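Stundska Figure List

A plain data set of articulated and fixed-pose anime figures, kept as one table with one row per release. It covers 154 figures from 30 series. Most are small-scale figures with swappable face plates, and the rest are larger display pieces on a fixed base.

Version 2 replaces the old list, which kept re-releases on the same row as the first run. They now have rows of their own.

Files

figures.csv: the main table
parts.csv: face plates, hands, stands and other extras, linked by figure_id
series.csv: series titles and spelling variants

Columns in figures.csv

figure_id: a short code, never reused
name: the character name as printed on the box
series_id: matches series.csv
maker: the company name on the box
height_mm: measured without the stand, blank if not known
rerelease: yes or no
release_month: month only, in words (June, not 06)
price: shop price at release in the currency given, with no conversion
notes: free text

Makers and spellings

Dakero and Vevex make up the bulk of the table. Kaczmarczyk garage kits are included where a painted version was sold, and unpainted kits are left out. Early Vevex boxes print the name in capitals. We store it as Vevex throughout.

Parts

The parts table has 700 rows. A face plate is listed by expression (smiling, angry, crying, other). If the box calls it something else, the box wording goes in notes. Spare joints count as parts. Instruction sheets and plastic blisters do not.

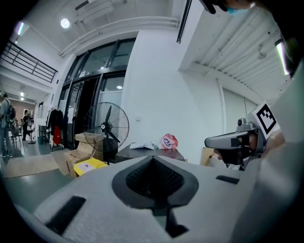 Dark mesh dome in its oval cup, with a square marker to the right.

Known gaps

Heights are missing for many of the older Dakero releases. Prize figures from arcades have no price, so that field is blank and should not be read as zero. Colour variants sold only at events are patchy.

Corrections

Send one correction per message, with the figure_id and the column name. A photo of the box side helps with spellings. Please don't re-sort the file before sending it back.

Licence

The tables may be copied and changed freely if Stundska is credited. Character names and box art belong to their owners, and no box art is included.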